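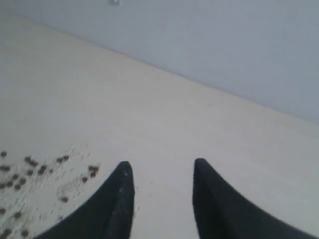 *Black gripper fingers, tapering to rounded tips.*

# Catar 600 Animation Rostrum

Category: Animation and title work
Manufacturer: Pletonen
Held at: Brornwood Screen Arts, equipment store
Units held: 2
Loan class: supervised for first-years, open for all other students

The Catar 600 is a bench-mounted rostrum for drawn, cut-out and under-lit animation. It consists of a fixed base, a vertical column with a geared carriage, a sliding artwork bed with pegs, a hinged glass platen and a pair of side lights. It replaces the older welded rostrums, which were withdrawn in October.

## Specifications

| Item | Value |
|---|---|
| Carriage travel | 600 mm |
| Weight, column and base, without lights | 17 kg |
| Side lights, colour rendering (CRI) | 98 |
| Bed movement | East–west and north–south, by handwheel |
| Peg system | Round and flat, top and bottom bars |
| Platen | Glass, hinged, with felt-lined rests |
| Under-light | Diffused panel, dimmable |
| Power | Mains, single lead to base |

The carriage accepts any stills camera body with a standard tripod thread. Long zooms should not be fitted. The carriage brake is rated for a body and a short prime or macro lens, and it will creep under a heavier load over the length of a shooting day.

## Column and carriage

Height is set by the crank on the right side of the column and held by a separate brake lever. The brake must be released before the crank is turned. Turning the crank against a closed brake wears the pinion, and replacement pinions are slow to arrive from Pletonen.

The scale on the column is engraved in millimetres and is read at the lower edge of the carriage. It shows carriage height only. Distance from lens to artwork depends on the camera body and mount, so a height recorded on one unit will not reproduce the same field size on the other. Note the unit letter on the dope sheet along with the height.

For tracking moves, work out the increments beforehand and write them against the frame numbers. Equal steps on the scale do not give a visually even track: the move appears to speed up as the lens nears the artwork. A spreadsheet for calculating proportional steps is kept on the store computer. It was written by Walter Ccori and also covers eased starts and stops.

## Artwork bed

The bed slides on two pairs of rails. Each handwheel has a graduated collar that can be zeroed at any position by loosening the knurled ring. Always approach a setting from the same direction. There is a small amount of backlash in both screws — less on unit A than on unit B — and reversing direction between frames will show up as a twitch in a slow pan.

Peg bars are interchangeable and are held by two thumbscrews each. Check that the bar is seated flat before tightening. Paper punched on the corridor punch fits the round pegs only.

Backgrounds wider than the bed may overhang on either side, provided they are supported. Taped extensions in foam board are acceptable. Please remove all tape residue before the unit is returned.

## Platen

The platen is lowered by hand and rests under its own weight. It is not to be pushed down. Cels and thin cut-outs lie flat without extra pressure, and layered card should be shot with the platen raised or removed. Clean the glass with the supplied cloth and a little lens fluid on the cloth. Household sprays leave a film that flares under side light.

Replacement glass is cut to order by Sotelo and is charged to the borrower where breakage results from misuse. 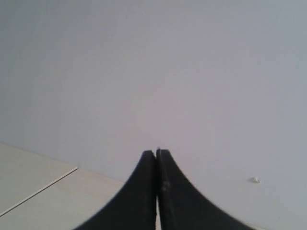
## Lighting

Side lights are mounted on arms at each end of the base and should be set at equal distance and equal angle, low enough that neither is reflected in the platen. Forty-five degrees is the usual starting point. Polarising sheets for the lights are stored flat in the drawer under the bench and are used with a matching filter on the lens.

Output is stable after a short warm-up. Switch the lights on before registering artwork, leave them on until the sequence is finished, and take a grey card frame at the beginning and end of every session. Room lights must be off and the blind down. Dark clothing is recommended, as a pale shirt can shift exposure slightly when the operator leans in.

Side lights and under-light can be run together, but their colour does not match precisely. For mixed work, shoot two passes and combine them in compositing.

## Camera and capture settings

- Manual exposure, manual focus, fixed white balance
- Aperture set once and not altered in the shot
- Image stabilisation off
- Mains adaptor fitted, battery removed
- Auto power-off disabled

Capture software is installed on the bench machines only. Project files should be saved to a personal drive at the end of each booking. Bench drives are cleared without notice.

## Included with each unit

- Column, base and carriage
- Artwork bed with handwheels
- Round and flat peg bars
- Platen and cleaning cloth
- Side lights on arms
- Under-light panel
- Hex keys, in the pouch tied to the column

Cameras, lenses and memory cards are booked separately.

## Booking and moving

The rostrums are fixed to benches and are booked by the half day. A unit may be taken off its bench for an off-site production with written approval from Loukia Lazaridis. Two people are needed for the lift. The carriage must be lowered fully, the brake closed and the platen taken off and packed on its own. Never lift by the column.

Faults go on the tag at the base of the column and by email to the store. A unit with a red tag is out of service and should be left as found.

Page revised 1 Feb 2022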